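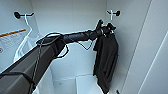
Robotics Club Prepares Household Tasks Entry for the Skitus Student Challenge

February 20, 2019

The Brilport Institute Robotics Club has entered its second term of work on household tasks, the subject set for this year's Skitus Student Challenge. Club members are concentrating on the closet exercise, in which a robot arm must handle a garment and a hanger at a wall hook inside a narrow compartment.

The club was admitted to the challenge in September, along with student teams from 17 other schools. Each team is asked to complete a set of tasks drawn from daily life at home, among them clearing a table, sorting cutlery and putting away clothes. Points are awarded for completion, for care of the objects handled and for the quality of the written record that accompanies each run.

Members chose to begin with the closet. Clothing changes shape whenever it is moved, and a dark shirt offers few visible features for the software to follow. The white interior of the practice closet gives good contrast with both the garment and the black hooks, but white hangers against white walls have proved difficult to detect. The software group has devoted much of the present term to this problem and will report on it at the next general meeting.

Between the start of the project and the end of last month, the club recorded 3052 attempts across all tasks. Of these, 800 belong to the closet exercise. Every attempt is entered in the log with the name of the operator, the starting position of the arm and a short note on the outcome. Unsuccessful attempts are kept in the log and are reviewed by the full group before any change is made to the control program.

"Students often arrive expecting to spend their time on programming," said Illia Yatsenko, faculty adviser to the club. "They soon find that a good deal of the work lies in deciding how a shirt should be held, and where. I have been pleased by the patience they have shown."

Cable routing has also received attention. The mechanical group is preparing a revised arrangement of clips along the arm so that there is less slack near the joints when the arm reaches into a confined space. The new clips will be fitted during the spring recess, and the arm will not be available for practice during that period.

The Institute gratefully acknowledges the support of Brarnar, which has contributed toward the cost of replacement parts, and of the Araújo Fund for Technical Education, which provides travel grants for student teams.

Membership is open to all enrolled students, and no previous experience with robotics is required. There are at present 25 places in the practical sessions. Students who wish to be considered should leave their names at the Engineering Office and indicate whether they prefer the software, mechanical or records group. New members complete a safety briefing before operating the arm.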